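Stakthorpe Shared Kitchen and Pantry
Minutes of the September members' meeting

The meeting opened at 7:15 in the evening, a little later than planned, as the kettle was slow and everyone wanted a cup of tea first. It was lovely to see so many faces after the quiet summer, including a good few from the Latby side who had come over on the bus. Apologies were received and the minutes of the last meeting were agreed, with one correction: the shelf that needs a new bracket is the one by the door and not the one over the sink.

1. Pantry money

The pantry fund stands at $4,000, which is a comfortable place to be going into the colder months. Members were pleased, and there was a long and friendly talk about whether to spend any of it on a second fridge. Those in favor pointed to the amount of milk we turn away. Those against asked where on earth it would go. It was left for next time, and anyone who feels strongly is welcome to measure the back hall in the meantime.

2. Bangash delivery

Bangash will go on bringing dry goods every other week, for which we are very grateful. The last delivery was 12 boxes, and the rice was shelved the same evening. It was asked whether they could come before 4 so that the side gate need not be left open over supper. Agreed to ask them nicely.

3. Sorting table 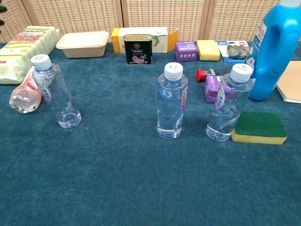
Sorting took up the longest part of the evening, and it was a good-natured discussion even where people did not agree. The general feeling was that too many odds and ends are being put down together and left for the next shift to puzzle over. Bottles were the first thing raised. With three clear plastic ones standing up on the blue carpet among the boxes, and one of them down to a small pool of water at the bottom, several members felt the time had come for a proper rule. Agreed that any bottle with only a little left in it is to be tipped out at the sink and put in the recycling with its cap on, and that full ones go straight to the drinks shelf. The lidded takeaway container started a second conversation, as some of us save them for leftovers and some of us would happily never see another. We settled on keeping clean ones with a matching lid, up to one stack. Cans with pull-tab lids, luncheon meat and the like, are to have a shelf of their own, as they are so handy for anyone without a can opener at home. Boxes with a flap coming open should be looked at before they are shelved and, if the inner wrapping is torn, set aside.

4. Labels

Fila labels were suggested for the new shelves, the ones that peel off without leaving a gummy patch behind. Agreed to buy 2 packs and see how they last in the damp corner. There was a request for large, plain lettering, and another for a second language on each label, both warmly supported.

5. Any other business

The oven door still sticks and wants a firm push. Someone has left a blue casserole dish and a very nice bread knife in the drying rack, and would they please come and claim them. The soup supper will go ahead as usual, with bread from Latby, and offers of soup can be written on the sheet by the coats.

The meeting closed at 9:05, with thanks to everyone who stayed behind to wash the cups.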